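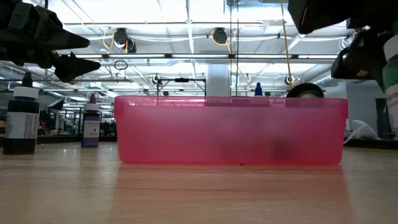 The honorary consul in Inderari keeps hours on Friday mornings and, by her own account, at 3 a.m. on every other day of the week.

"People lose their passports at night," she says. "I have never had one call at eleven in the morning with a cup of coffee in reach."

She has held the post for 18 years, unpaid, above a shoe repair shop. The 400 citizens on her register are mostly retirees, plus a crew of welders at the Grameo shipyard who signed up together and have not updated an address since. The ministry back home sends her a flag when the old one fades, and a form to confirm she got it.

June is the bad month. The ferry from Vellance starts its summer schedule, and with it come the hikers, the honeymooners and the man who, every year in a different body, has left his bag on the seat "for one second."

What can she do for him? Less than he thinks. She can issue an emergency travel paper, call his family and give him a list of lawyers. She can't pay his hotel bill or get him out of a parking fine.

"One gentleman wanted me to phone the president," she says. "I asked which one. He said whichever was awake."

Hospital visits are the part she takes seriously. After a bus went off the road near Rizzi, she sat in the ward for two nights, translating between doctors and a family on speakerphone. She tells that story quickly and gets up to look for a stapler.
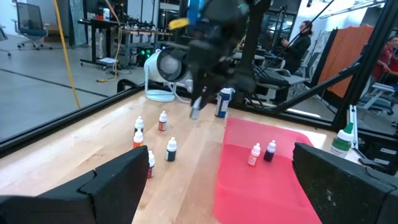
The matter of the budget

Her yearly allowance is 2,000, in a currency she asks me not to name – "it sounds worse when you convert it." It covers stamps, toner and part of the phone.

Would she do another term? They haven't asked, she says. They just sent the flag.

Related
Vellance ferry adds late sailing for summer
Grameo shipyard talks resume
Passport fees: what changes and when

Last updated: Friday, 4:10 p.m.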